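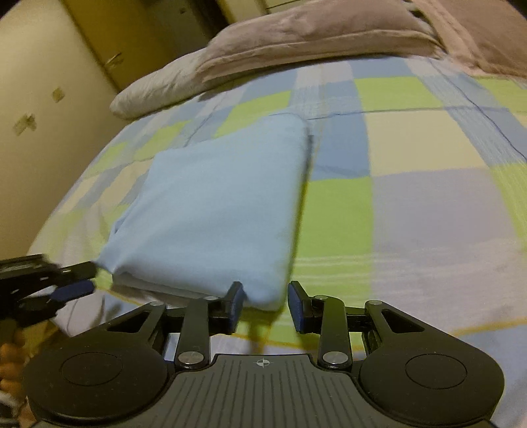

Fig. 7. Checkered duvet on the bed, with a folded cloth on top.

Section 4. Setting up the Stamby heated mattress pad

Revised 25/02/2022 by Ojārs Tamošiūnaitė for the Nulstead guest house. The Stinley leaflet that came in the carton is still in the kitchen drawer. Where it disagrees with these pages, follow the leaflet on anything electrical and these pages on everything else.

4.1 Before you start

The carton says "ready in moments." Allow 50 minutes the first time. Most of that is the pad warming up, and the rest is finding the socket behind the headboard.

You will need the pad, the control unit, the power cord and a fitted sheet. The carton also holds a sachet of "fabric conditioner for heated textiles." I have read the back of it twice and can't see how it differs from the ordinary kind. Leave it out.

CAUTION: Do not use the pad if the cord is nicked or the plug is loose. Do not use it under a baby, a pet, or anyone who can't work the control alone.

4.2 Fitting the pad

1. Strip the bed down to the mattress.
2. Lay the pad flat with the cord end at the foot. The leaflet shows it at the head, but its drawing is of an older model with a shorter lead. The label sewn on the pad says FOOT, and I trust the label.
3. Pull the elastic corners under the mattress. On the Engström bed the mattress is deep and the last corner will fight you. Lift the mattress and do that corner from below.
4. Smooth out every fold. A creased pad can overheat, and this is one warning I would not argue with.
5. Put the fitted sheet over the pad, then the duvet and pillows.

NOTE: Never pin the pad in place. Tape is no better.

4.3 Connecting the control unit

1. Push the connector into the pad until it clicks. If you hear no click, it isn't in, whatever the light says.
2. Plug the cord straight into the wall. No extension cords.
3. Press and hold the power button. The display should show 1.
4. Set the dial to 3 and leave it there while the bed warms.
5. Turn down to 1 before getting in.

The dial goes up to 6. I have tried all of them and could not tell 4 from 5 - you may have better skin than I do.

4.4 The "Sleep Sense" setting

This is said to learn your habits over 7 nights. In a guest room, where people stay for two, I doubt it learns much. Keep it off. The automatic shut-off is separate and stays on either way.

4.5 If something goes wrong

Display shows E: unplug, wait, push the connector in again. If E comes back, stop using the pad.

One side cold: check for a folded corner first. The leaflet suggests "resetting your expectations of warmth," and I have no step for that.

Burning smell: unplug at the wall and take the pad off the bed. Do not try it again to make sure.

4.6 Washing

See Section 5. Take the control unit off first.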